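2nd October, Wednesday

Well, the car passed. I'm putting that first so that when I read this back in December, shivering at the bus stop because something else has fallen off it, I'll remember there was one good day.

Up at six, which I never am, and out on the driveway in my slippers checking the brake lights with a broom handle wedged between the pedal and the seat. Arsen Prokopenko from across the road came out with his coffee and offered to stand behind and shout. He shouted "yes" at everything, including the one I hadn't pressed yet, so I went back to the broom. Nice man though. He's after a new car himself and wanted my opinion on small hybrids, as if a person who drives a wagon with a coat hanger holding up the heat shield has opinions worth having! (I do, of course. I gave him plenty.)

Dropped it at Ovidiu's for eight. Ovidiu Iordache has been looking after this thing since before the odometer went funny, and he has a way of walking around it with his hands behind his back that makes me feel like I'm the one being inspected. He listened to the front end, bounced one corner, and said "hm." Then he went and bounced the other corner and said nothing at all, and that was worse.

It was the lower control arm bushing, on the passenger side. I had been telling everybody it was a wheel bearing. I'd told my sister, I'd told the man at the gas station, I'd told Arsen that very morning. The clunk over the speed bumps on Carnthorpe Road, the bit of wandering at highway speed, the tire wearing on the inside edge - all of it a lump of perished rubber. Ovidiu showed me the old one and I could wiggle the sleeve in it with my little finger. I asked if I could keep it and he gave me a look, but he wrapped it in a paper towel for me. It's on the kitchen windowsill now.

So while that was being pressed in I had the whole morning to kill, and I walked down to the diner and caught up on my reading. I have gotten far too deep into the car listings again. There's a Closunmont wagon for sale two towns over, the long one with the fold-flat seats, and I must have looked at those photos a dozen times. It's clean underneath, or the seller says it is. One owner, heated seats, a sunroof I would never open because I've had a sunroof before and I know what they do. The dealer, Dindico, wants more than I'd like, and they never answer the phone before lunch. I left a message and then immediately hoped they wouldn't call back.
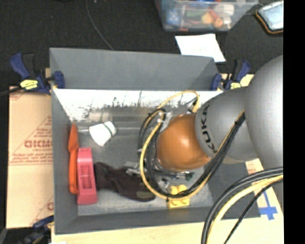
What it cost

I'd braced myself. I had a number in my head and I'd been adding to it all week, lying there at night, until by Tuesday I had talked myself into selling the bike. The real bill came to $627 with the bushing, an alignment, the inspection and two front tires, and I think I made a noise. The tires are the bulk of it. Ovidiu could have gotten me a cheaper pair but I had cheap ones last time and they sang all the way to my sister's and back, so I said no, the decent ones please, and tried to look like a woman who says that sort of thing often.

He also topped up the washer fluid and didn't charge me, and then told me off for using plain water in it. I said it was only because I'd run out. He said it had been plain water last time too. He remembers everything, that man.

The drive home

I took the long way back on purpose, out past the reservoir and up the hill, where the road surface is all patches. What a difference! I'd forgotten the steering had a middle. For months I've been holding it a touch to the left without noticing, and today I kept doing it out of habit and drifting toward the line, so the first few miles were a bit embarrassing. After that it was lovely. I got it up to 60 on the straight and took one hand off (briefly, and there was no one behind me) and it just went where it was pointed.

No clunk on the speed bumps either. I went over them and then I turned around in the church parking lot and went over them again. Then I had to turn around once more to get home, so that was three times, and a lady with a stroller was definitely watching by then.

It's not perfect. There's still the rattle from somewhere in the tailgate, which Ovidiu calls "trim" and I call maddening, and the fan only works on the top two settings. The radio has gone back to asking for its code. I know I wrote the code down. I had the glove box emptied out onto the passenger seat for ages this afternoon and found a Lazarević road atlas, 11 dollars in ones, half a pack of gum and every single gas receipt from last year, but no code. I'll try the drawer in the hall tomorrow.

Dindico did call back, naturally, while I had my head under the seat. The wagon's still there. The salesman asked if I'd like to come drive it Saturday and I heard myself say I'd think about it, with two brand-new tires sitting out on the driveway on a car I'd just paid to keep! I haven't told Ovidiu. I did tell Arsen, who wants to come along and look at it for himself, and now I suppose I'll have to go.

Bed early. I need to buy proper washer fluid in the morning.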